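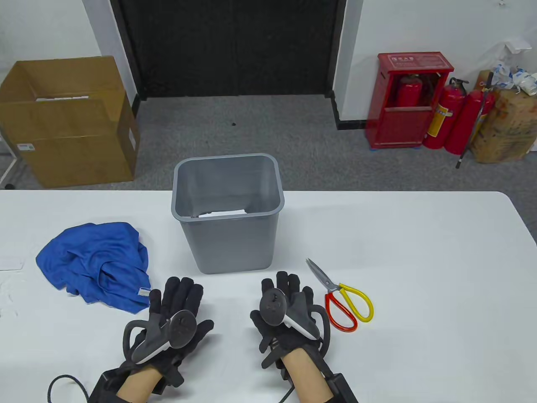
Chelsea Sowerby wrote that she would get a second quote before letting anyone touch the door, and a couple of people have said the same since. Full post below so it's all in one place.

**Quoted for a whole new door skin, is that normal?**

Posted by grivska_wagon, 2019-08-16

Somebody backed into my rear passenger door in a parking lot. The dent is 8 inches long and sits right across the body line. The paint is scratched but I can't see bare metal. The door opens and shuts fine and the window works.

Shop one (Urrutia) wants to put on a new door skin and blend the paint into the quarter panel, 2000 dollars. Shop two said they could pull it and fill it for a lot less, but they wouldn't give me a number until they had the trim off. My deductible is high enough that I'm paying for most of this myself. The car has over 70 thousand miles on it and I plan to keep it.

Is a pulled and filled door going to hold up, or will I be back there in February with cracks?

**Chelsea Sowerby**

Filler holds up fine if it's thin and the metal under it was worked close to shape first. It cracks when somebody packs it in deep over a dent they didn't pull. Ask shop two how they plan to pull it and whether they warranty the paint in writing. Ask them to check the inside of the door too. If the intrusion beam is bent, don't repair the door, replace it.

The body line is the hard part. It takes more labor to get that crease straight than to fix a flat area, so the cheap quote may go up once the trim is off. Get them to agree to call you before they go past a set figure.

On blending, shop one is right if your color is a metallic. A silver door sprayed on its own will usually show next to the old panel.

**mutum22**

Used door from a salvage yard. Same color if you get lucky. Did mine in Nirnosstead in an afternoon, just swap your wiring and lock over.

**tailgate_ed**

Don't wait too long whatever you pick. If one of those scratches is through the primer it will rust under the edge. Touch-up paint will do for now, and the shop can sand it off later.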